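Gilside Shared Workrooms
Minutes of the Monthly Users' Meeting
Monday, September 9, 2024, 4:00 p.m.
Held in the small meeting room, Andero Building

Present: the chair, the secretary, the room bookings officer, the supplies officer, two representatives from the second floor, one representative from the ground floor, and the building manager for the first half hour.

Apologies were received from the ground floor's second representative.

1. Minutes of the last meeting

The minutes were accepted with one correction. Under item 5, "the side door will be locked at six" should read "the side door will be locked at seven." The secretary will correct the copy on the notice board.

2. Matters arising

Door closer on the large room. The building manager reported that the closer was adjusted on Thursday and the door no longer slams. The second floor said it now takes a firm push to latch. The building manager will look at it again.

Bike rack. No progress. The landlord has not answered the second letter. The secretary will telephone.

Sink on the second floor. The new washer is in. Closed.

Key fobs. Four fobs are still listed as issued to people who have moved out. The bookings officer has written to all of them and has had one fob back in the mail. It was agreed to cancel the others at the end of September if they have not been returned.

3. Building manager's report

The fire alarm test went ahead as planned. The sounder in the back corridor was hard to hear with the doors closed, and the alarm company has been asked to quote for a second one.

The gray floor in the large room was polished over the holiday weekend. Users are asked not to drag furniture across it. Felt pads for the chair legs are in the supplies cupboard, top shelf. The second floor asked if the pads could be fitted by the building. The building manager said users should fit them to their own chairs and that building chairs would be done this week.

The heating will be switched over later in the fall. Anyone who keeps things stacked against the radiators was asked to move them before then.

The building manager left the meeting at this point.

4. Large room: tables, baskets and floor

This item was carried over from the last meeting, when there was not enough time for it. The bookings officer had gone round the large room beforehand and spoke from a short written note, which is filed with these minutes.

(a) Carrying baskets. The blue baskets with the center handle were bought from Aledier in the spring so that small items could be carried between the supplies cupboard and the worktables in one trip. They have been popular. The supplies officer said they are easy to wipe out and that the slots let crumbs and dust drop through, though this means small screws and pins go through as well. The ground floor asked if a liner could be found. The supplies officer has tried a sheet of felt cut to size and it works well enough for pins.

There was a longer discussion about where the baskets should live. At the moment they end up on whatever surface is nearest. The second floor would like one left out on each worktable. The ground floor would prefer them all on one shelf by the cupboard, since people from downstairs walk up for one and have to hunt for it. A vote was taken and the shelf was preferred. A basket may stay on a table for as long as that table is booked. 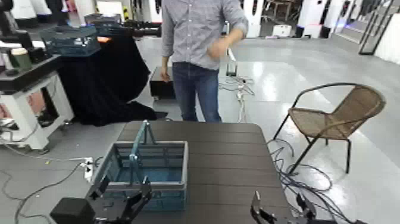
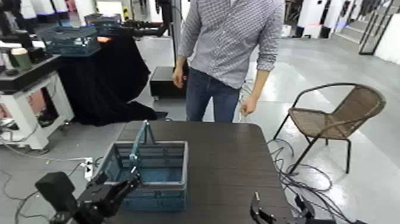

Large room, item 4: basket on the worktable, with a second one behind on the left and the wicker chair on the right.

(b) Cables. Loops of cable on the floor beside the worktable and around the wicker chair were noted as the main thing to put right. The bookings officer said a chair cannot be pulled out without its legs meeting a cable. The following was agreed:

Slack is to be coiled and tied, and the coil kept off the walking side of the table.

Power strips are to be pushed back against a stand or wall where possible, with the switch within reach.

Any cable that has to cross a walkway is to go under a cable cover. The supplies officer will price covers from Chowdary and from the hardware store and bring both prices to the next meeting.

The second floor asked that nothing be unplugged by other users while tidying. This was accepted. If a cable is in the way, leave a note or speak to whoever has booked the space.

(c) Seating. The wicker chair is well liked but the ground floor finds it low for the worktables. There was some support for moving it to the corner by the window and bringing up a plain upright chair in its place. The second floor objected, as the plain chairs are uncomfortable for more than an hour. Left as it is for now. A cushion will be tried — the supplies officer has one at home and will bring it in.

(d) Black cloth. The cloth over the side table reaches the floor. The chair asked if it could be folded or clipped up so that it does not get stepped on. Agreed. Clips are in the second drawer. The cloth should also be washed at some point, and the supplies officer will check the label first.

(e) Cups. Cups have been left on the dark-topped white stand. The chair repeated that drinks are allowed in the large room but that cups should go back to the kitchen at the end of a booking. The secretary will put a tray by the door for cups on their way out. The ground floor doubted that a tray would help and thought it would fill up and stay full. It was agreed to try it until the next meeting and then decide.

(f) Things kept on the floor. Boxes and cases standing behind the worktable should be moved under it or to the wall when the user has finished for the day. The cleaners work round anything left out, so the floor beneath does not get mopped. The white cabinets along the rear wall have some free space, and the bookings officer will clear and label a shelf for this.

5. Supplies and spending

The supplies officer reported spending of $276 since the last meeting, against a budget of $295 for the period. The largest item was paper towels and hand soap. The remainder went on tape, marker pens, trash bags and replacement bulbs for the corridor.

The supplies officer asked for up to $50 on top of the normal budget for cable covers and ties under item 4(b). Approved, on condition that prices are seen first.

The second floor asked for a better tape dispenser. The present one does not cut cleanly and people have been using scissors and not returning them. The supplies officer will buy one from the normal budget.

There was a question about the coffee fund. It is separate from the supplies budget and is kept in the tin. The secretary counts it monthly and will write the balance on the lid.

6. Bookings

The online calendar has been working since the password was changed. Two double bookings happened during the changeover and both were settled between the users.

The bookings officer asked people to enter their real finishing time. Several bookings run to the end of the day when the space is free by mid-afternoon, and others then assume it is taken. The ground floor said it can be hard to know in advance. It was agreed that anyone who finishes more than an hour early should shorten the booking on the calendar before leaving.

The second floor asked whether one worktable could be kept as first come, first served. There was no agreement on this. The chair suggested that both floors keep a note of the days when they needed a table at short notice and bring it to the next meeting.

7. Kitchen

The refrigerator was cleared out last week. Items without a name on them were thrown away after two days' notice. One complaint was received about a jar of mustard. The secretary has apologized and the jar has been replaced.

The dishwasher is leaving a white film on glasses. The ground floor thinks it needs salt. The second floor thinks it needs a hot empty run with cleaner. Both will be tried, the cleaner first.

Dish towels: the rota for taking them home to wash has lapsed. A new sheet will go up on the inside of the cupboard door.

8. Any other business

The ground floor asked if the blinds in the large room could be kept half down in the afternoon, as the ceiling lights and the sun together make the floor hard on the eyes. No objection.

An umbrella and a pair of reading glasses are in the lost property box. They will be given away at the end of the month if not claimed.

The second floor reported that the label on the light switch by the stairs is wrong and turns off the corridor instead. The secretary will relabel it.

9. Actions

Secretary: correct the last minutes; telephone the landlord about the bike rack; put out a cup tray; write the coffee balance on the lid; new dish towel sheet; relabel the switch.

Supplies officer: prices for cable covers; felt liner for one more basket; bring in a cushion; check the label on the black cloth; buy a tape dispenser.

Bookings officer: cancel unreturned fobs at the end of the month; clear and label a cabinet shelf; mark the basket shelf.

Building manager: latch on the large room door; felt pads on building chairs; quote for the second sounder.

Both floors: note short-notice table use; clip up the cloth; coil cables at the end of each booking.

10. Next meeting

Same room and same start time, on a date to be set once the building manager's schedule is known. The ground floor will provide the cookies.

The meeting closed at 5:20 p.m.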